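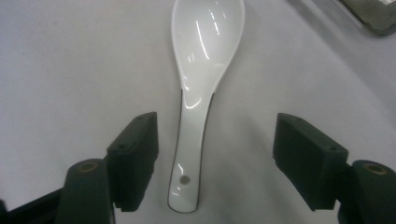
Tamsin Doolan wrote in the margin of my last entry that the play is in the bushings and always was, and would I please stop tightening the finger screws every time a handle slips. Fair enough! I've been going at those screws since April and all I've managed is to chew up one of the heads. So today was bushing day on the hand-held gripper, start to finish, and I'm putting down more than usual so whoever has it next doesn't have to come and find me.

State of it when I picked it up (8:40 am, coffee in the other hand, sorry): opens fine, closes fine, but when it's shut on something thin the left finger can be wiggled sideways with a thumbnail. The right one hardly moves. Screws all snug on both sides. Tamsin gets the point.

Took the left finger off first. Two screws on the top face, the small driver from the Tesuritz roll fits, the one in the red-handled set does NOT, it feels like it fits and then it rounds the head. That's how the chewed one happened. I've swapped that screw for a new one from the drawer and dropped the old one in the scrap tin so it can't sneak back in.

With the finger off you can see how the mount sits on its pin, and the bushing had gone oval. Not by much, but I could feel it catching as I turned the pin in my fingers, a little tick at the same spot every time round. The right side turned sweetly. I did both anyway. Kári Vestergaard only did one side last time and we ended up with a grip that pulled everything over to the right, took us days to work out why.

Pressing out: I used the small arbor press with the brass drift, not the vise. The mount is fine in compression if it's sitting flat, but the vise jaws leave marks and I don't love squeezing the thing from two edges. The old bushing came out with almost no push at all on the left, which makes me think it had been creeping in its bore for a while. Wiped the bore, checked it with a light, no cracks that I could find. New bushings are from the Eltora bag, bottom shelf, same brass as before. We were down to 4 when I opened the bag and I used 2, so that leaves us one more round. Somebody order more! (Me. I'll order more.)

A tiny smear of retaining compound on the outside of the left one only. Kept it well away from the inside. Left it alone over lunch, then a dab of light oil on the pin and back together.

Order that worked for me putting it back: pin, mount, washer, then the finger with both screws started by hand before either gets turned down. If you tighten one fully first the finger settles crooked and the second screw fights you. Then close the gripper by hand with a strip of printer paper between the fingers, and see that the paper drags the same at the top and bottom. Mine was pinching at the bottom first, so I backed off the left finger, nudged it, tightened again, and the second time it was even.

Cycle counter said 348 when I zeroed it. Boris Hodžić swears it read 572 on his sheet before the last teardown, which would mean it got reset somewhere in between without a note. Boris, if you find that sheet, tape it in behind this page. I'd like to know how long a set of bushings really lasts and right now I can't even guess.

Then on to the white table with the soup spoon, which has become my favorite test piece by miles. The handle has a slight bow to it and it's glazed, so a sloppy finger shows up right away - it rolls the handle over instead of holding it. I line up with the spoon lying straight ahead, fingers open either side of the handle, bowl pointing away from me, and close slowly. Watch the left side as you come in. I still tend to arrive with the handle nearer the left finger than the right, which is my wrist and nothing to do with the hardware, and it means the left finger touches first and gives the spoon a shove. Worth practicing before you blame the bushings. I blamed the bushings for a whole afternoon once and they were brand new.

Thumbnail test after: no wiggle on the left, none on the right. Picked up the spoon by the handle, held it, set it down, went again until I got bored. No rolling. I'm happy with it.

Still on the list: Rosaura Sotelo wants softer faces on the fingers for glazed stuff and has a sample sheet coming from Forholm. I'd rather run the bare ones for a bit so we get a proper baseline on the new bushings, and then try hers. Also the red-handled driver is now in my desk drawer, and it's staying there until somebody grinds the tip.

Oil bottle is nearly out. Put the gripper back on its hook at 3:15 pm, fingers open.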